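Robotics club at Barrientos goes after the test tube job
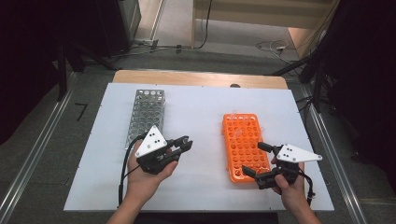
3 min read

22 April 2026

I've been dropping in on the robotics club at Barrientos since the winter, mostly for the snacks if I'm being truthful, and this spring they've picked the hardest thing I've watched them try. They want a two-armed robot to take test tubes out of one rack and stand them up in another. By itself! Glass-clear little tubes, small holes, no help from a person.

I laughed when they told me. Then they put me in the chair and handed me the grippers, and I stopped laughing pretty fast.

The club's way in is to teach by doing. You hold a gripper in each hand, the same black jaws the robot will use, and you do the job yourself, over and over, while the software keeps a record of how the jaws move. Each gripper wears a white plate on top with three black dots on it, and a cable running off the back that you learn to keep out of your lap. One rack is shiny metal with rows of round holes. The other is orange plastic, and that's where the clear tubes were lying, up at one end. You get a white board to work on and that's your whole world for the next hour or so.

What surprised me is how clumsy you get. I can pick up a test tube with my fingers without thinking about it. With the jaws I had to plan the whole thing - come in low, close slowly, lift, turn, find a hole, let go. My first tube went rolling off toward the rail and a sophomore caught it without even looking up from her laptop. I gather she's had practice.

The goal is 1000 good runs by June, when they take the project to the Rillo student robotics day. A run counts if the tube ends up standing in the rack and you didn't touch it with your hand at any point (I lost two that way, pure instinct). The students take turns in pairs, one on the grippers and one at the laptop marking each run keep or toss. Shifts are 32 minutes, which sounds like an odd number until you hear they tried 40 and everybody's thumbs gave out.

There's a bit of an argument going on about the racks. Half the club wants to stick with the metal one as the target every time, so the robot gets really good at one thing. The other half wants to swap the two racks back and forth and move them around the board, and put up with a messier start. I'm with the second bunch. The rules from Rillo say the judges set the table, and I wouldn't bet on a judge putting a rack exactly where you like it.

The clear tubes are the other headache. They're hard enough to see with my eyes, let alone through a camera, and against the orange plastic they nearly disappear. Somebody suggested putting a stripe of tape on each one. That got voted down, as the rules want them plain, but I have a feeling it'll come up again before June.

The arms themselves are on loan from Ultoleck until the end of the school year, and Busteck, the machine shop out by the highway, has promised to cut new jaw tips if the current ones keep slipping. The club has drawn up 4 shapes so far and hasn't settled on one. My favorite has a little notch in it, for whatever my vote is worth (it's worth nothing, I checked).

As of this week they had a little more than a third of the runs in the bag, and the first try at letting the robot learn from them is planned for after exams. If you'd like to take a shift, the club room is open after school and they'll show you what to do. No experience needed, and it's a fun hour even if you're as bad at it as me. Tie your hair back, leave the coffee in the hallway and sign the sheet by the door so they can put your runs in the right folder.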